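How to Budget for a Robot Hand Without Fooling Yourself

Start with the total you have to spend and take the price of the hand out of it. If less than half is left, you probably can't afford that hand.

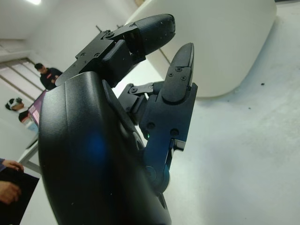 I've put together purchase requests for this kind of equipment at two companies, and both times the first draft was wrong in the same direction. The quote covers the hand. It rarely covers what you need to get the hand doing a job you care about, and sales reps are in no hurry to bring that up.

Step 1. Write down the job before you look at catalogs

One paragraph. What gets picked up, how big, how heavy, how often, and what happens if it gets dropped. If your paragraph says "various objects," stop and go look at your shelves. A hand with jointed fingers is a lot of moving parts to pay for if every object you own is a box. Price a plain two-jaw gripper and a suction cup too, and keep those numbers on the same page as the fancy one.

Step 2. Ask for the parts list, with prices

Look closely at any fingered hand and you'll see small screws, hinge plates, linkage bars and pins. Ask which of those you can buy separately and which mean sending the whole unit back. Bresetti sent me a spare parts sheet the same afternoon. Cudero told me their fingers "do not normally require replacement," and I moved them down the list. Fingertips get rubbed against things all day. Somebody is going to be buying fingertips.

Step 3. Add the lines that aren't on the quote

Mounting plate for your arm
Cables, plus a spare set
Controller or software license, and whether it renews
Shipping both ways for repairs
Spare fingertips
Desk, computer and monitor for whoever runs it
Staff time

Staff time is the one people leave blank. A robot bench tends to have people at it, watching a screen or standing by, and their hours come out of somebody's budget. On our last purchase I planned for 6 weeks of setup. It took 9. The extras in the list above came to 43 percent of the hand's price, before counting a single hour of labor.

Step 4. Make them demo on your objects

Mail a box of your own stuff. Include the awkward pieces — big smooth cylinders, anything wider than the fingers can easily wrap around, anything that rolls. Vendors like to demo with objects they chose, and I don't blame them, but it tells you very little. Prokopenko agreed to this and let us watch on a live call. Ask to see failed picks as well. If they say there weren't any, ask for a longer session.

Step 5. Get the loan terms in writing

Gritirbridge offered us a trial unit for 4 weeks. Good offer, except the clock started on the ship date, and we lost nearly a quarter of it to customs and a missing cable. Find out when the trial starts, who pays for damage, and whether the rental fee counts toward purchase.

Step 6. Pick a number that kills the project

Decide now how much delay or extra cost would make you send the thing back, and get your boss to sign next to it. You won't want to do this later, with the hand bolted on and everyone fond of it.

Submit the request with the plain gripper's price still on the page.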